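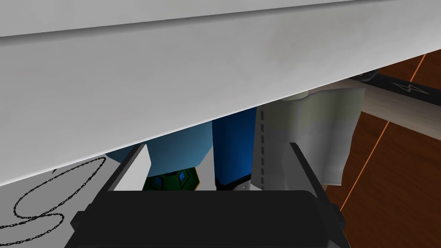 보도자료

돈사이드 엔터테인먼트, 방송인 티티마 루앙그릿 결혼 공식 발표

돈사이드(Dondside) 엔터테인먼트는 소속 방송인 티티마 루앙그릿(Thitima Ruangrit)이 오는 2월 오랜 연인과 결혼식을 올린다고 수요일 밝혔다. 예식은 펜리(Penry) 호텔에서 양가 가족과 가까운 지인 200명이 참석한 가운데 비공개로 진행된다.

배우자가 될 사람은 방송과 무관한 직업에 종사하는 비연예인이다. 당사는 본인과 가족의 뜻에 따라 성명과 직장 등 신상에 관한 사항을 공개하지 않으며, 추측성 보도와 사진 유포를 자제하여 줄 것을 언론 관계자 여러분께 요청드린다.

두 사람은 지인의 소개로 만나 교제를 이어 왔으며, 지난가을 양가 상견례를 마쳤다. 결혼식의 사회와 축가는 동료 출연진이 맡을 예정이고, 주례는 두지 않는다. 신혼여행은 현재 출연 중인 프로그램의 녹화 일정을 고려하여 봄 개편 이후로 미루었다.

티티마 루앙그릿은 플룰텍스(Flultex) 채널의 아침 정보 프로그램으로 데뷔한 뒤 토크쇼와 여행 프로그램 진행자로 활동해 왔다. 결혼 이후에도 기존 출연 프로그램에는 변동이 없으며, 예식 주간의 방송분은 사전 녹화로 편성된다.
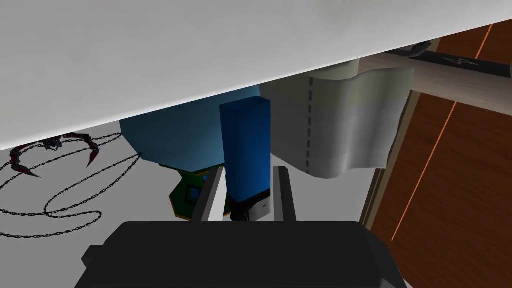

팬클럽 회원 게시판에는 오래 기다린 소식이라 무척 반갑고, 결혼 뒤에도 아침 방송에서 계속 볼 수 있다니 마음이 놓인다는 글이 올라왔다. 발표 당일 게시판에 등록된 축하 글은 거의 3000건에 이른다.

당사는 예식 당일 화환과 선물을 일절 받지 않는다. 축하의 뜻을 전하고자 하는 팬은 공식 홈페이지의 온라인 방명록을 이용할 수 있으며, 방명록 작성자 가운데 1000명에게는 두 사람이 직접 쓴 인사말을 담은 감사 엽서를 발송한다. 엽서 제작과 발송은 우크몬트(Ukmont)가 담당한다.

예식장 내부 취재는 허용되지 않는다. 공식 사진은 예식 당일 오후 6시에 당사 홈페이지를 통해 배포되며, 별도의 기자회견은 열리지 않는다.

문의: 돈사이드 엔터테인먼트 홍보팀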